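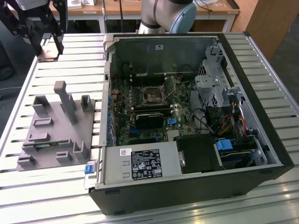

Does the number on the box tell you how fast a computer is? Ads sure want you to think so. You see a big number, sometimes a number with a lightning bolt next to it, and you're supposed to say wow. I'd like you to say "compared to what?" A computer is a lot of parts that have to wait for each other. Take the side panel off a desktop tower and you'll find a green board covered with small chips, slots for the memory, maybe a black graphics card plugged in, and a socket where the processor goes. If that socket is empty, the machine can't do one bit of your homework, and the box it came in could still say SUPER FAST in giant letters.

So this page is about numbers in ads, and how to poke at them. Computers are just one place you'll meet them. They're on cereal, sneakers, shampoo and toothpaste too.

"Up to"

These are two of the sneakiest words in the store. Say a battery pack promises "up to 36 hours." Is 20 hours up to 36? Yes. Is two hours? Also yes. Even zero is up to 36, if you want to be picky, and I do. The words "up to" only tell you the most you could get. They say nothing about what most people get.

When you see "up to," try reading the sentence again with "no more than" in its place. "No more than 36 hours!" It doesn't sound nearly as exciting, and it means the same thing.

Percent of what?

My friend Hawi Moges teaches fourth grade, and every November she brings in a pile of ads for her class to argue with. One year there was a flyer for a bug spray called Nenda. It said the new kind was 300 percent stronger.

Stronger than what? Stronger than the old Nenda? Stronger than water? The flyer didn't say. And what does "stronger" mean for a bug spray? It could mean it keeps away more bugs. It could mean it smells worse. One boy thought it meant the bottle was harder to break, and since the flyer never explained, I can't tell him he's wrong.

A percent always needs a partner. Ten percent of a pizza is a bite or two. Ten percent of all the pizza in Ohio would fill your school. If an ad gives you a percent and hides the partner, the number is just decoration.

Who did they ask?

Another ad in Hawi's pile was for Todura granola bars: "96 percent of kids love the taste!" That sounds like nearly every kid there is. But I was never asked when I was a kid, and I bet you weren't either.

What you want to know is how many kids were asked and how they were picked. Suppose the company stood at the door of a Todura fan party and asked the kids coming out. Those kids liked the bars already! The answers might be completely truthful and still tell you nothing about your own class.

The question matters too. "Do you love this bar?" will get you different answers from "Would you pick this bar or a brownie?" Watch out for ads that show you the answer and keep the question to themselves.

Numbers that are true and don't matter

Some numbers are perfectly correct and you still don't need them. I once saw a Lappalainen backpack that bragged about its 300 stitches per strap. Is that a lot? I have no idea. I don't know how many stitches a strap needs, and I doubt the person who wrote the tag did. What I'd want to know is whether the strap stays on when the bag is full of library books.

Try it yourself

Find one ad with a number in it. Write the number down, then see if you can answer these:

Compared to what?
Who measured it, and who paid them?
What would the number be on a bad day?
Would I care if the number were twice as big?

If you get stuck on the first one, you've probably found a weak ad. Ask a grown-up to look with you. They may get stuck as well.

And check me while you're at it. I told you ten percent of all the pizza in Ohio would fill your school. Did I measure that? I did not. How would you find out?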